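Cimer 2: planning and perception for tabletop arms
Posted 3rd December by the Idcombe product desk

Cimer is the software that sits between your camera and your arm and tries to stop them disagreeing. It takes in a view of the table, decides what is on it and where each thing ends, and hands the controller a path that doesn't go through the crockery. Version 2 keeps the same licence and the same icon, which we are told looks like a startled owl.

Most of the work since May has gone into bowls and cups. Customers kept sending us logs in which a cup standing in a bowl of the same colour had been filed as one ambitious bowl, then gripped accordingly. The segmenter now looks for a second rim before it commits itself. Shiny plastic is handled better too: a bright highlight on an inside wall is no longer treated as a hole, or as a small white object worth picking up. 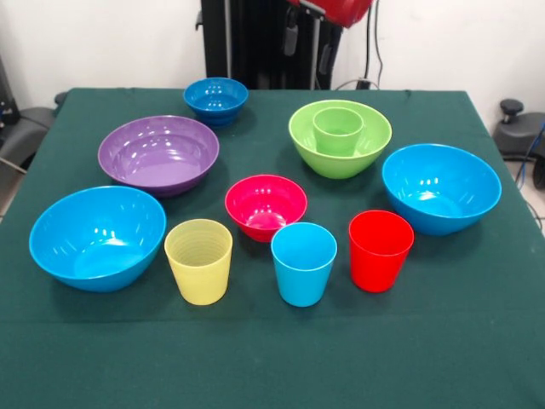

The planner has been taught some patience. Give it a sorting or stacking job and it works out the whole order first, so a wide bowl goes down before the narrow one meant to sit in it. If the order can't be done, it says so in a sentence you can read. Version 1 said "Error 717" and left you to reflect.

What you get:
- Segmenter, grasp planner and path planner, on one licence per arm
- A replay tool that steps through any run, including the embarrassing ones
- 89 ready-made task scripts, all editable
- Plug-in for the Bikcombe motion controller; the Iwasaki one is in testing and will be ready when it stops sulking

Cimer needs one fixed camera and a calibration you haven't nudged. It doesn't do liquids, cutlery in heaps, or anything see-through enough to be a matter of opinion.

Price: £2,317 per arm, first year of updates included. Version 1 owners pay nothing for the upgrade.

Contact sales | © Idcombe | Back to top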